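Solid timber wall panel, full width: glue it up or leave it as boards?

Started by plumbline_k, in Joinery and Fitting Out

plumbline_k wrote:
Looking for opinions before I commit to a fixing method for a panelled end wall.
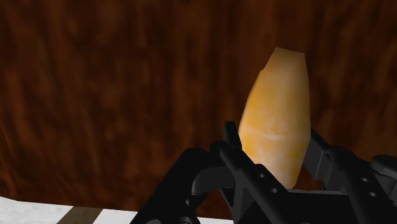

The wall is 2585 mm wide between plastered returns. The stock is reclaimed hardwood sold to me as mahogany by a yard in Plostow, machined to 97 mm face width and 18 mm thick, grain mixed but mostly flat sawn. Boards run vertically. The building is a ground floor extension with underfloor heating, so winter air is dry and summer air is not.

Option A is to edge glue everything into one panel and hang it on a split batten. Option B is tongue and groove, secret nailed, each board free to move on its own. The client prefers A for looks. She does not want to see any joint lines. I would like to know whether A is at all workable at that width.

saltmarsh_joiner wrote:
No. Work out the movement first. For flat sawn material take a quarter of one per cent across the grain for each point of moisture content. With underfloor heating you should allow a swing of 5 points over the year. On 2585 mm that gives 32 mm. There is nowhere for 32 mm to go between two plastered returns.

On a single 97 mm board the same sum gives 1.2 mm, and a normal tongue will absorb that. Option B.

gimlet wrote:
Agree with the sum, less so with the conclusion. The coefficient is for wood that reaches equilibrium with the room. A panel that is properly finished on both faces and both ends lags a long way behind the air, and the winter low lasts a few weeks. You will not see the full swing. I would still not glue it in one piece, but the theoretical figure gets quoted on here as though it were a measurement.

saltmarsh_joiner wrote:
A finish slows the exchange. It does not stop it. Underfloor heating runs from October to April in most houses I fit out, and 18 mm stock has plenty of time to get to equilibrium in that period. I have measured it on my own jobs.

gimlet wrote:
Measured with what? Pin meter or oven dry? Pin meters read low on dense species unless the correction is set, and many people leave them on softwood.

saltmarsh_joiner wrote:
Pin meter, corrected, and a steel rule across the panel. The rule does not need correcting.

Anežka Kuruc wrote:
There is a middle option. Glue up in sections, three or four boards each, and use a loose tongue between sections. The joint lines you keep are then few and can be placed where the figure changes anyway. On dark reddish stock with strong grain a fine shadow gap is very hard to find from across a room. Colour the loose tongues before assembly, or you will get a pale line each winter when the gap opens. I use spirit stain on the tongues and leave the groove bare.

Fix each section at its centre only, and let both edges float under slotted brackets. Do not glue the loose tongues on either side.

plumbline_k wrote:
Useful, thank you. That would be seven sections. Dividing by 97 does not come out even, so I will have one ripped board in any case. Does the narrow one go at an end or do I split the difference and rip both ends?

Anežka Kuruc wrote:
Both ends, equal. Dry lay the whole wall on the floor first. Check your returns for plumb as well. If they are out, scribe the end boards and not a cover strip.

oldpine wrote:
Is it certain the stock is mahogany? "Mahogany" from a reclaim yard can be sapele, utile, meranti or a stained softwood. The movement figures differ and so does the density. Cut a clean slice of end grain with a sharp chisel and look at it with a loupe. Plane one board back as well. If the colour stops at the surface it is a stain.

plumbline_k wrote:
Planed two. Colour goes through. End grain photos are on the to-do list. Interlocked grain on some of the pieces, so I would not rule out sapele.

gimlet wrote:
If it is sapele, watch what you fix it with. Steel screws plus damp gives black marks round the heads. Stainless or brass.

T. Stasiv wrote:
Another vote for leaving the whole thing as single boards. Sectional glue-ups only make sense if the sawn orientation is consistent within each section. With mixed stock you will get one flat sawn board next to a quarter sawn one, they move differently in thickness, and you will feel a ridge at the glue line by the second winter. It is small, but side light picks it out at once on a polished surface.

Anežka Kuruc wrote:
True on a high gloss. On a satin oil I have not had a complaint. Sorting the boards by orientation takes an hour and mostly cures it.

T. Stasiv wrote:
An hour if you have spare stock. He has not said how much waste he allowed.

plumbline_k wrote:
Five spare boards at full length. Tight, I know.

oldpine wrote:
Then sort first and decide afterwards. Also acclimatise in the room itself, stickered, heating on at normal temperature. A shed does not count. Weigh one board every few days and start work when the weight stops changing.

saltmarsh_joiner wrote:
What is behind it? Nobody should be fixing solid timber to an outside wall without knowing that.

plumbline_k wrote:
Blockwork, insulated on the outside, dry lined. Battens on the dry lining with a 25 mm cavity, open at skirting and at the top behind a shadow detail. Finish will be hardwax oil on the face and one coat on the back.

saltmarsh_joiner wrote:
Same number of coats front and back. Uneven coats are how you get cupping.

gimlet wrote:
For once I agree with him without a footnote.

plumbline_k wrote:
Decision for now: sections on centre fixings with stained loose tongues, provided the sort works out. If it does not, single boards. Client has accepted the lines after seeing a sample. Fitting is in June. I will post the gap measurements after the first heating season.

Thread closed to new replies by moderator, 25 May 2020. Comments remain open below.

Comments

pluseck_mill: Split battens would still work per section. Leave the bottom one out and let gravity do it.

reedbed: What was the make of hardwax oil? I have had trouble with the Urum one staying tacky on oily species.

plumbline_k: Not chosen yet. Will run test patches on offcuts.

ferrule: The movement figure in the second post is for flat sawn. For quarter sawn 0.15 per cent is nearer, which brings it down to 19 mm. Still too much to trap between returns.

This site uses cookies to keep you logged in and to count visits. By continuing to browse you accept our cookie policy. Accept / Manage settings

Related threads
Shadow gap or scotia at the top of panelling?
Sapele or utile: telling them apart by end grain
Underfloor heating and solid oak, five years on
Spirit stain bleeding into oil finish
Slotted brackets: buy or make?
Scribing to a return that is out of plumb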